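Demander une relecture de son dossier médical sans se faire balader

Vous avez des symptômes depuis des années, trois diagnostics qui se contredisent et un courrier qui parle de « terrain anxieux ». On vous conseillera de « consulter un centre expert ». Très bien, mais un centre expert lit ce qu'on lui envoie, et ce qu'on lui envoie est souvent un fouillis. Voici comment je procède, sans garantie : je me méfie des méthodes qui en donnent une.

1. Réclamez tout, par écrit

Comptes rendus, résultats de biologie, imagerie avec les clichés d'origine. Le secrétariat vous proposera la lettre de sortie. Refusez poliment de vous en contenter. Gardez une copie de la demande et notez la date d'envoi. Mon premier dossier faisait 138 pages, dont une bonne part en double.

2. Triez par date, jamais par spécialité

Classer par service paraît logique et ne sert qu'aux services. Une chronologie montre que la fatigue précède le traitement censé l'expliquer, ou l'inverse. Les deux cas sont utiles, même celui qui vous donne tort.

3. Rédigez une synthèse de 2 pages

Date, symptôme, examen, résultat, conclusion du médecin. Mettez vos interprétations à part, en fin de document. L'application Serari promet de le faire à votre place — j'ai essayé, elle avait rangé une allergie dans les antécédents familiaux. Relisez donc chaque ligne.
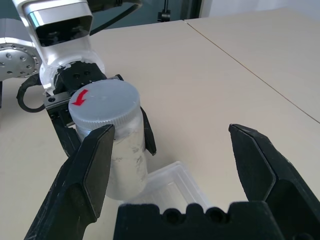 Pendley, qui a suivi ces étapes avant moi, n'est pas d'accord sur la longueur : à son avis, une seule page suffit, et tout ce qui dépasse finit en annexe que le médecin n'ouvrira pas. Je maintiens les deux, surtout quand plusieurs organes sont en cause. Mais si la vôtre tient sur une page, tant mieux.

4. Méfiez-vous des tests vendus en ligne

Le panel Trustalow annonce 77 maladies dépistées pour environ 800 euros. Dépistées comment ? La page ne dit ni quels variants sont recherchés, ni qui rend le résultat. Un variant « de signification incertaine » n'est pas un diagnostic, et un résultat négatif n'exclut pas grand-chose si le bon gène n'a pas été regardé. Parlez-en d'abord à un généticien.

5. Posez des questions fermées

« Qu'en pensez-vous ? » appelle une réponse vague. Essayez plutôt :

Quel élément du dossier contredit le diagnostic actuel ?
Quel examen pourrait l'écarter ?
Si rien ne change dans six mois, que fait-on ?

Notez les réponses pendant le rendez-vous, puis demandez qu'elles figurent dans le courrier.

Une relecture peut aussi confirmer ce qu'on vous avait déjà dit. Demandez alors sur quels critères, et joignez la réponse à votre chronologie. En cas de symptôme brutal ou qui s'aggrave vite, laissez le classeur de côté et appelez le 15.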